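Guseck Basketball Club is looking for an assistant coach and two game-night statisticians

Guseck Basketball Club plays in the second regional division and trains in the Retamal sports hall, close to the old bus station. For the coming season we have one paid part-time position and two smaller paid roles open. We would like to fill all of them before the first home game in December.

About the club

We have a men's team, a women's team and a youth section from under-11 up to under-18. Last season the women finished fourth and lost the playoff semifinal to Cistitz in overtime, and the men stayed in the division with one win more than they needed. Both teams want to play faster this year. Our head coach, Arnar Toft, asks for full-court pressure after every made basket, and this needs deep rotation, good conditioning and somebody on the bench who watches the matchups while he is watching the ball.

Position 1: Assistant coach, women's team

You will work directly with Arnar in three practices per week and in all league games, at home and away. You will lead the defensive part of practice, which is normally 30 minutes, and also the individual shooting work with the guards. Before each game you prepare a short scouting report on the opponent. It does not have to be beautiful. One page with their favorite sets, the strong hand of each starter and the out-of-bounds plays is enough.

We expect:

A coaching license of the second level, or that you are enrolled in the course now
At least two seasons with a senior team or with under-18, as coach or assistant
That you can explain a zone defense in a calm voice to tired people
A driver's license for the club van

It is good, but not required, if you have worked with video cutting. The club has the software and Loan Triệu, who did this job before and is now coaching our under-16 girls, will show you how we name the clips and where we save them.
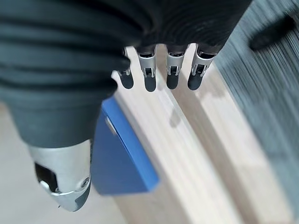

Position 2: Game-night statisticians (two persons)

You will sit at the scorer's table at home games and enter shots, rebounds, assists, turnovers and fouls in the live system. One person calls and the other person types, and you change at halftime if you like. The numbers go to the coaches at every break, so we need people who stay concentrated also when the game is already decided. In the last season we had a game against Ceretti with 11 lead changes in the fourth quarter, and the table had to be correct on every one of them.

You do not need experience with the system. You do need to know the rules well, for example when a tipped ball is an offensive rebound and when it is not. We give training on two evenings in the Retamal hall, and you will practice on a scrimmage of the men's team before your first real game. Please be at the table 60 minutes before tip-off.

What we offer

The assistant coach receives a monthly payment from the start of preseason to the last game, and we pay the license fees and one coaching clinic per year. Statisticians are paid per game, with up to 30 euros extra for travel when you live outside Guseck. Everybody gets club clothes, a season pass for one guest, and warm food after home games. Away trips leave from the hall parking lot, and the long ones come home late - please consider this if you start work early in the morning.

How to apply

Please write a short letter, one page maximum, and tell us which position you want and which teams you have played or worked for. For the coaching position, add the name of one person we can call. Send it by email to Gunnlaugur Vestergaard, sports director, or leave it in the club mailbox beside the entrance of the hall.

Candidates for the coaching position will be invited to run a part of one practice with the team, and after it you will talk with Arnar and Gunnlaugur. For the statistician roles there is only a short conversation by phone. Ívar Steinarsdóttir is responsible for the scorer's table and can answer questions about the system and the game schedule. The best time to reach Ívar is after 4 in the afternoon.

We read the letters as they arrive, and everyone will get an answer, also if the answer is no.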